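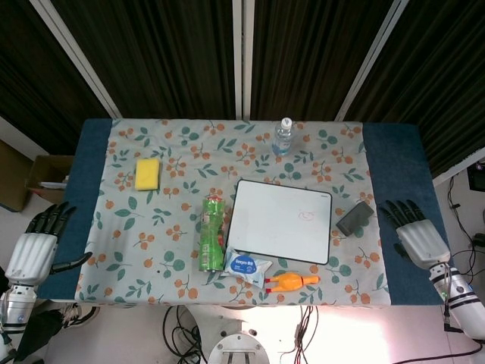
Filed under: Kitchen & Table > Fabric Care

Getting Turmeric Out of a Cotton Tablecloth

If you cook with turmeric, you will spill turmeric. I made my peace with this years ago, and I still get a little thrill every time a stain fades in the sun! The method is cheap and slow, and it works on most washable cotton and linen. Skip it for silk, wool, or anything with a coated backing.

You'll need dish soap, white vinegar, a soft cloth, a bowl, and a bright day.

1. Lift off any solids with the edge of a spoon. Don't rub. Turmeric sauces are usually oily, and rubbing pushes the oil deeper into the weave.

2. Work a few drops of plain dish soap into the back of the stain with your fingers. Leave it for 20 minutes. The spot may turn red or brown at this point (my first time I nearly threw the cloth away), but that's just the dye reacting to the soap, and it goes yellow again later.

3. Rinse from the back with cool water until the suds are gone.

4. Mix 100 ml of white vinegar with 1,000 ml of cool water and soak the stained part for half an hour. Test a corner first if the cloth is printed. Rinse well.

5. Wash as usual, on the coolest setting the label allows. Keep it out of the dryer while you can still see any yellow.

6. Hang it damp in full sun, stain facing out. This is the fun part - turmeric hates daylight, and you can come back after lunch and find half of it gone. Strong prints can fade too, so bring those in after an hour or two and repeat the next day.

Old stains need more rounds. Mahsa Hosseinzadeh wrote to me in March about a cloth that had been folded away for a whole winter, and hers took four afternoons on the line.

One warning: never mix vinegar with chlorine bleach, even in a later rinse. The fumes are dangerous. If the stain is still there after a week of sun, try an oxygen bleach by itself and follow the packet.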